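Can a machine clear the table yet? A talk with Kanako Sugawara

29 January 2020 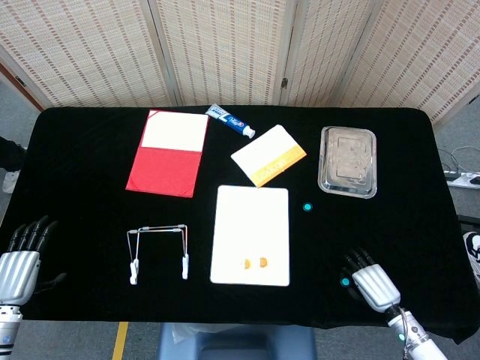
Small objects, slow hands

Kanako Sugawara has spent most of her working life getting machines to pick things up. She started at Murakami, where the machines were bolted to the floor and lifted the same metal part all day. For the past few years she has been at Sillell, where the two-handed robot she works with is meant to cope with whatever happens to be lying on a table.

I asked her first whether it can do a household chore. She took a while to answer.

"It can do pieces of one," she said. "If you ask me whether it can put the toothpaste away, I'd say yes, on most tries. If you ask me whether it can tidy a bathroom, no. It doesn't know when a bathroom is tidy."

The objects her group works with are ordinary ones. A tube of toothpaste, a red folder, a steel tray. Sugawara picks them because each gives trouble in its own way. A folder lies flat and the fingers have to get under it before they can close on anything. A metal tray throws back light, and cameras do badly with that.

"People expect the heavy things to be hard," she said. "Heavy is fine. Thin is hard. A card lying on cloth is about the worst thing you can give it. You or I would slide it to the edge of the table and pinch it there. We don't think about it. The robot has to be shown."

Showing it takes time. The last round of work ran to 3,000 attempts at picking up and putting down, and 598 of those were thrown out when the group went back over them. Some had been labelled wrongly. In others the hand had nudged a second object on the way past and the attempt was no longer a fair one.

Osamu Nomura, who joined us halfway through, is less patient with the whole business. He runs the packing floor at Malard, a mail-order firm, and has been coming by to see whether any of it could be used at his benches. His staff put mixed small goods into boxes, and in May, his busiest month, he can't find enough people to do it.

"I don't need it to be clever," he said. "I need it to pick up a tube and put it in a box, and then do the same with a folder, and not stop."

The stopping is what bothers him. On the day of his first visit he timed a simple job, three objects moved from a table into a carton. It took 9 minutes. A new starter at Malard does it in well under one. Sugawara didn't argue with the figure, though she pointed out that the same job had taken 19 minutes the spring before.

Nomura had already tried one machine, a suction arm from a company called Baruno. It was fast with flat boxes and hopeless with anything soft or oddly shaped, and it now handles cartons only. He doesn't regret buying it. "It does one job and I know what the job is," he said.

I asked Sugawara why she bothers with fingers at all, if suction is quicker. She said that homes were the reason. Cupboards, drawers and taps are built for hands, and so is most of what we keep in them. Suction would never get a tray out of a rack of other trays, or pick up a slice of something soft without making a mess of it.

Food is a sore point. Grip a soft piece too lightly and it slips, grip it too hard and it's paste. The force sensing in the fingers has improved, she said, but she would not yet trust it to make a child's lunch.

"I get asked about dishes all the time," she said. "Everybody wants the dishes done. There's water, there's glass, there's a bit of egg stuck to a fork. I would put dishes near the end of the list."

Near the front of it she puts sorting. Laying out parts for a repair bench, putting stationery back where it belongs, filling trays in a clinic storeroom – jobs where the objects are known beforehand and a person is close by when something goes wrong. She thinks a shop floor will see that kind of work well before a kitchen does.

Nomura agreed with the order, if not the pace. He has asked Sillell for a trial at one bench, with his own goods and his own cartons, and a member of his staff beside it. The two of them were still talking about which bench when I left.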